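**Ticket 1526** — Stumora, white, tacky film on legs, rocks when loaded
**Opened:** Wednesday, March 25, 2026
**Reported by:** Farzad Shirazi, Merkamwood
**Status:** rocking resolved, film under observation

### Reported fault

Two complaints on the same unit, logged together at the customer's request.

1. The white finish on the legs feels tacky in places and picks up lint. Worst on the lower third. First noticed in February, a few days after unpacking.
2. The unit rocks diagonally on a hard floor when weight is put on one corner. No noise from the joints.

Customer had already tried washing-up liquid and warm water on the legs. He reports an improvement until the following morning, then the same as before.

### Checks

**Fixings.** All four leg bolts present. Three tight. The fourth took a quarter turn by hand, so it had never been fully seated. Tightened to match the others. Rocking reduced but still there.

**Surface.** Tested on the tiles first, which was a mistake. A foot standing on a grout line gives a false reading. Moved the unit up to the table, on the black plastic sheet, and repeated. Rocks there too, same diagonal, so the floor is ruled out as the only cause. Smooth out the sheet under each foot before testing, as a fold is thick enough to matter.

**Legs.** Swapped the rear pair left to right. The rocking moved to the other diagonal. Fault therefore follows the leg, and the seat frame can be left alone. The leg in question had a bead of dried glue in the socket, at the shoulder. Scraped off with a blunt blade, leg refitted, bolts taken up in turn. No movement at any corner after that.

**Finish.** Rubbed an inside face with a dry white cloth: no colour came off, but there was drag. Tried the following, in this order:

| Method | Result |
|---|---|
| Water only | no change |
| Washing-up liquid, warm water at 30 °C | drag reduced, smeary |
| Nilard surface cleaner, left 20 minutes, wiped, rinsed | drag gone on test patch |
| Nilard, wiped straight off | partial |

The residue behaves like adhesive from the packing film. If the paint itself were soft, the first rub should have marked it. Okonkwo supplied the film for this batch — I have asked which grade was used and have not had an answer yet.

### Notes for anyone repeating this

- Do the legs before the joints. Cleaner that runs into a socket is awkward to get out.
- Use a pale cloth. Dye from a dark one will show on the white.
- Turn the cloth to a clean part for each leg or the residue is moved along to the next one.
- Keep the plastic sheet on the table for the whole job, including the rinse.
- Don't use the blade on painted faces. It was used inside the socket only.

### Attachments
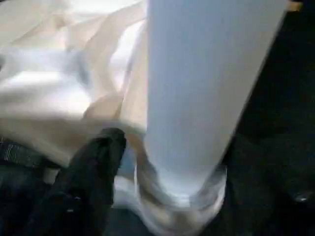
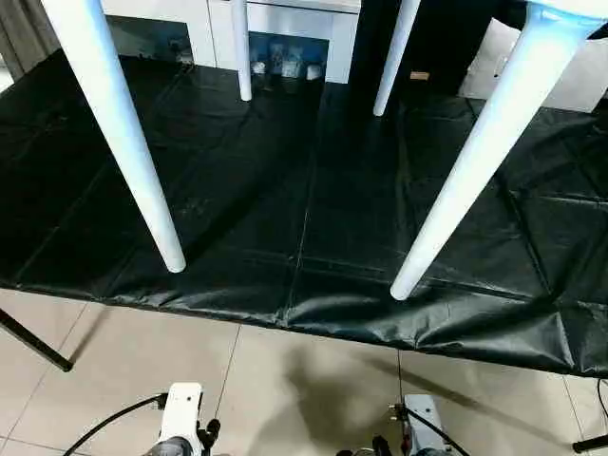
**Joscha Wegener**

### Outstanding

Farzad has been asked to leave the unit unwrapped and to check the legs again in 11 days. If the drag returns on the cleaned faces, the packing film is no longer the likely cause and the legs should be replaced as a set under this same ticket number. Please don't open a new one.

Bolts to be checked at the same time. No charge for the first visit.

Waiting on: Okonkwo, film grade.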